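4.2 Household trials of the Prata kit

We were glad to try the Prata pick-up kit, which Clikance offers for ordinary homes, in a furnished living room with all its usual clutter. Small trash came first, and a crumpled bit of tissue makes a fair test of a light grip.

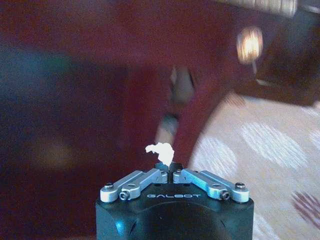 Figure 3. Tissue held between the fingertips.

Bottles were next on our list, and we gave them 20 tries, the same as the tissues. 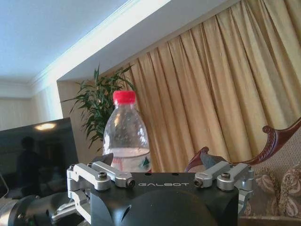
Plants and curtains stayed where they were, as Droltov had done in its own earlier review.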